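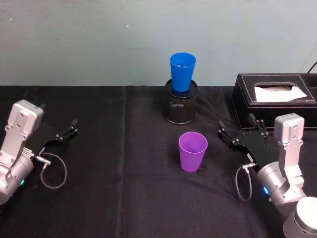 ## Letters, December, wrist pain

Quick one before work. Coffee going cold next to me, bus in a bit, so no editing.

I said last month I was going to write real letters this winter. Paper, stamps, the whole business. A few of you wrote back asking how it's going. It's going. Slowly. I have sent 16 and I have opinions.

First the handwriting. Mine is gone. I used to have nice handwriting, I won a ribbon for it in school, and now it looks like I'm signing for a package on the back of a moving truck. The first page is fine. Second page starts to lean. By the third I'm making letters that don't exist in any alphabet. I wrote to my aunt and she called me up to ask what "the gravel is pregnant" meant. It said "the travel is pleasant." I don't even know why I wrote that, who says the travel is pleasant.

Tried writing slower. Helps for a paragraph.

Tried a pencil instead of a pen. Better! Pencil drags a little and the drag keeps me honest. Also you can erase, so the pages look less like a crime. But Silvia Vávra (from the Widville library group, she's the reason I started any of this) says pencil fades and rubs off in the envelope and my grandchildren won't be able to read it. I don't have grandchildren. I don't have a cat. She was very firm though so now I draft in pencil and copy in pen, which takes twice as long and hurts twice as much.

Which brings me to the wrist. Ow. I type all day and it's fine and then forty minutes with a pen and I can't open a jar. Silvia says I grip too hard. I definitely grip too hard. I've been told this about pens, steering wheels and one time a baby.

## What do you even say

This was the part I didn't see coming. You sit down with a nice clean sheet and you have nothing. Everybody I like already knows my news. They got it in a text at lunch. So the letter can't be news, and once you take out the news there's a weird amount of room left over.

My first few were terrible. Weather. Work. Hope you are well. One of them I reread before sealing it and I sounded like a dentist's office.

So I wrote to Surachet Thongsuk, we shared an apartment in Namholm years ago and he's the only person I know who has always sent letters, the whole time, never stopped. I asked him how he fills a page. He sent back two full sheets on a dog he sees from his window. That was it. The dog waits for the same man every morning and the man is always late. No news in it anywhere. I read it standing up in the hall with my coat on and then I read it again sitting down.

So now I do that. One thing I saw, as far as it'll go. I've done:

- the lady at the bakery who hums while she's counting change and loses count
- a fight with my brother in 3rd grade over a kite, which he remembers completly differently
- the new bus route and why it's a disgrace (long one, went to my mother, she agrees)
- soup

The soup one was the best. I don't know what that says. It ran to 2000 words, I checked because I typed part of it up later to keep, and it was to Ľubomír Procházka, who I haven't seen in forever and who doesn't cook. He wrote back in under a week. Said he made the soup. Said it was bad. Said he's going to make it again.

## Stuff I bought and shouldn't have

Fancy paper. Don't. It's thick and bumpy and the pen skips all over it. I got a box of 300 sheets because it was on sale and now I will be writing on bumpy paper until I die. Plain printer paper is totally fine. Folded in thirds, fits a regular envelope, done.

Sealing wax. I know. I KNOW. I burned my thumb and the machine at the post office doesn't like it and two came back to me with the wax cracked off and a sad sticker on the front. The rest of the wax is in the drawer with the birthday candles.

Stamps though, get the nice ones. They cost the same as the flag ones and people do notice. My aunt cuts them off and keeps them, she's been doing it since before I was born apparently and never mentioned it.

A good eraser. Mine came in a pack of 2 and I've already lost one.

## Waiting

The other thing is the waiting. I forgot about waiting. You drop it in the box and then there's just... nothing, for days, and you can't see if they opened it. No little check marks. The first week I hated it. I texted three people "did you get my letter" and ruined the entire point.

Now I kind of forget them. I send it, go do my life, and then some evening there's an envelope under the pizza flyers with my name on it in somebody's terrible handwriting. Everybody's is terrible by the way. It's not just me. Surachet's is fine but he's had practice.

Not everyone writes back, and I'm working on not minding. One friend sent a thumbs up by phone. One hasn't said a word and I wrote her a really good one too, the bakery one. Maybe it's lost. Maybe she's busy, she has twins. I'm going to send her the soup letter and see.

And one person I wasn't sure I should write to at all. We had a falling out, long story, not for here. I wrote it four times. The version I mailed was short, half a page, I said I'd been thinking of the summer we drove out to Skála and the car quit and we ate all the sandwiches before ten in the morning. Didn't apologize exactly. Didn't ask for anything. No answer so far and I'm glad I sent it anyway. I think. Ask me in a month.

## Next

Going to keep on through the winter at least. Silvia wants to do a letter night at the library, everybody brings their own pen and she brings cake. I said I'd come if there's a chair with arms because of the wrist situation.

If you want one from me, send your adress to the usual email and tell me one thing you can see from your window. I'll take it from there. Might be a while. The pile on my desk is already bigger than I'd like and I owe my mother a reply about the bus.

Also if anyone has a fix for ink on a good white sleeve please, please comment. Tried milk. Tried hairspray. The shirt now smells like a bad salon and the ink is still there.

OK, bus.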